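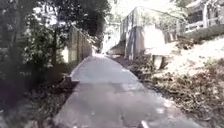 Annick Baudry would take the cheaper camera, washed-out sky and all, and she told the Harnum trial team so before the second one was out of its box. The team is comparing two cameras for a small delivery rover, and outdoor paths are where they tend to disagree. Bright sun at the far end, shade up close, dead leaves over the edges: the Hauser unit goes pale in the glare, while the Jevotano keeps more of the sky and turns the shadows to soup. The Jevotano also costs 700 dollars more, a fact Baudry has mentioned more than once.

Each camera gets 40 runs on the same controller. Sawsan Karaki, who keeps the log, prefers the expensive one and has been told to stop writing "obviously" in the notes column. Results are due in April, along with a decision on whether leaves count as an obstacle.

10 comments
1366 shares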